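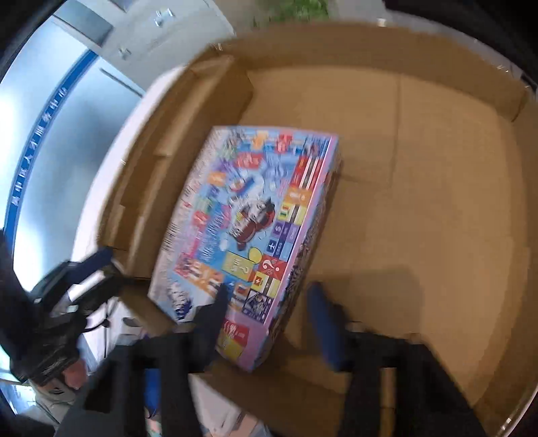

Board game in an open cardboard box.

# Premen: garden compost and mulch records

We use cookies to remember your settings and to see which pages get read. Accept | Manage

Premen is a set of records about compost heaps and what happened to the beds they were spread on. It was put together by Fulgencio Ledesma and a handful of neighbours on the Plurero allotments, most of whom joined in on the understanding that it would take one summer. It has taken rather longer than that.

Last updated Sun 14 July.

## What you get

The main table is heaps.csv, with 167 rows. One row is one heap, from the first barrowload to the day somebody declared it finished. Declaring a heap finished is a matter of temperament, and the column finished_by has initials in it for that reason.

The second table, beds.csv, says where each heap ended up and what was growing there. Join the two on heap_id. Some heaps went on more than one bed, so expect repeats. A few went on no bed at all and are still sitting behind the sheds, maturing.

There is also notes.txt, which holds the remarks that wouldn't fit in a column. It's the best part of the whole thing and no use for analysis.

## Columns in heaps.csv

- heap_id: letters for the plot, then a number. Plot B is missing. We don't discuss plot B.
- started: month only. People remember months.
- browns: main dry material, as free text. Values include "leaves", "straw", "cardboard", "cardboard (torn)", "cardboard (not torn, sorry)" and "hedge".
- greens: main fresh material, also free text. "Grass" and "lawn" are the same thing. "Lawn?" may not be.
- turned: how many times the heap was turned with a fork. Self-reported, so treat the higher values with the respect you'd give a fishing story.
- peak_temp: highest reading in Celsius, taken at 40 cm deep where the heap was big enough to have a middle.
- bin_type: open, slatted, plastic, or Bronditano. The last is a tumbler of local make that squeaks.
- finished_by: see earlier.
- smell: a score from 0 to 5. Zero is woodland. Five got us a letter.

## How it was collected

Each plot had a paper card in a plastic sleeve, pinned to the bin. Cards were collected at the end of the month and typed up by Fulgencio, who has strong views about handwriting. Slugs ate parts of several cards. Where a number was half gone we left the cell blank and did not guess, although in one case the slug had clearly stopped at a decimal point out of courtesy.

Temperatures came from 2 long-stemmed thermometers shared between everyone. One reads slightly high. It was dropped in April, and readings taken with it after that carry a "d" in the flag column. You may prefer to leave those rows out. We kept them in so you'd have something to decide.

Smell was scored by whoever was standing nearest. No training was given.

## Known problems

Small heaps are under-represented. People with small heaps tended to apologise for them and not fill in the card.

Almost 200 of the bed entries give the crop as "mixed". On the Potgieter side of the path this usually means beans with something else trying to live underneath. On the other side it could mean anything.

Weeds were recorded as "none", "some" or "yes". "Yes" is worse than "some". We should have written this down at the start, and we're writing it down now.

No soil tests were done. If you want to know what the compost did to acidity or potassium, this data won't tell you, however hard you stare at the marrows.

Yields are in kilos, apart from the courgettes, which were in carrier bags for the first few weeks. Those entries are marked "bags" and there is no conversion. The bags varied.

## Suitable uses

Teaching people to clean up a messy table. Comparing open bins with closed ones, with care. Settling an argument about turning, provided both sides agree beforehand to be disappointed.

Please don't use it to sell anybody a tumbler.

## Licence and thanks

Free to use, copy and change. Mention Premen somewhere if you publish. Corrections are welcome and should give the heap_id. Corrections concerning plot B will be read and filed.

## Recent items

- Leaf mould: the two-year wait
- Comfrey, and how to stop
- Bean rows on the Potgieter side
- Oiling a Bronditano
- Card template for printing (new sleeve size)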